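Folding a Towel: Ribs, Hems and Corners
From the Brukititz pages for young readers. Text by Leonie Nägeli, checked by Theresia Haslinger.

A towel is a flat piece of cloth with four edges and four corners. Folding makes it smaller to store. It does not make the towel lighter, and it does not remove any cloth. The same amount of material is arranged in layers.

This page explains the parts of a towel, what a fold is, and how to make one that stays in place.

1. The surface

Some towels are smooth. Some have loops. Others have ribs. A rib is a narrow raised line in the cloth. Between two ribs there is a low line, called a groove. Ribs usually run side by side in one direction across the towel.

Ribs are useful for folding because they work like the lines on writing paper. If the ribs on the top layer run in the same direction as the ribs on the bottom layer, the fold is straight. If the two sets of ribs cross, the top layer has turned and should be moved.

The direction you see depends on where you stand. Ribs that look slanted from one side of a table can look level from another side. The cloth has not changed. Your position has.
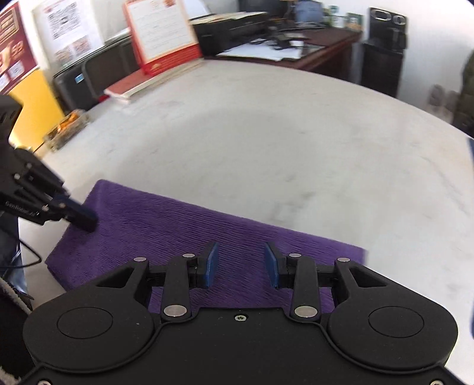 Fig. 1. A purple towel with fine ribs, spread flat on the table.

2. The hem

The threads at a cut edge can come loose. This is called fraying. To stop it, the edge is often turned over and sewn down. The sewn edge is called a hem, and the line of thread that holds it is the stitching.

A hem made this way has more layers than the middle of the towel. It is thicker, and it bends less easily. You can test this at home. Pinch the middle of a towel between finger and thumb, then pinch the hem. The hem feels firmer.

When you fold, use the hem as your guide. Place one hem on top of the opposite hem and check that neither sticks out.

3. The fold

A fold is a place where cloth changes direction. The line along the bend is the crease. Paper keeps a sharp crease because its fibers are pressed flat and stay bent. Towel cloth is softer and thicker, so it makes a rounded bend and tends to open again.

A fold can also be raised. This happens when two parts of the cloth are pushed toward each other. The extra cloth has nowhere to go except up, and it forms a ridge. To remove a ridge, hold one side still and pull the other side away from it slowly.

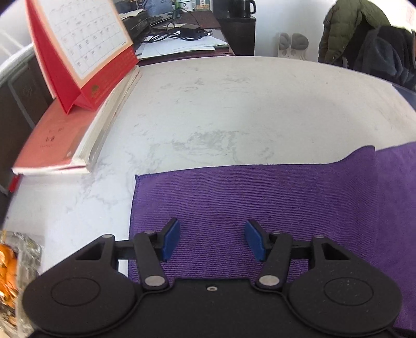 Fig. 2. Stitching along the border, and a raised fold in the cloth.

4. How to fold a hand towel in quarters

You need a clean, dry table and a dry towel.

Spread the towel out. Smooth it from the middle toward the edges with a flat hand.

Find the two corners on one short side. Hold one in each hand.

Carry both corners to the opposite short side and lay them down. The towel is now half as long and has 2 layers.

Smooth it again. Check the hems and the ribs.

Turn the towel a quarter turn. Fold it in half once more. It now has four layers.

If one corner is lower than the others, open the last fold and repeat it. Pulling on a single corner stretches the cloth and makes the edge crooked.

5. A little arithmetic

Each time a towel is folded in half, the area it covers on the shelf is divided by two and the number of layers is doubled. A towel that covers 1,725 square centimeters when flat covers 862.5 after one fold. Work out the area after the second fold on paper, then measure a towel of your own and do the same.

Words used on this page

Crease: the line where cloth is bent.
Fray: to come apart into loose threads at an edge.
Groove: the low line between two ribs.
Hem: an edge turned over and sewn.
Rib: a narrow raised line in cloth.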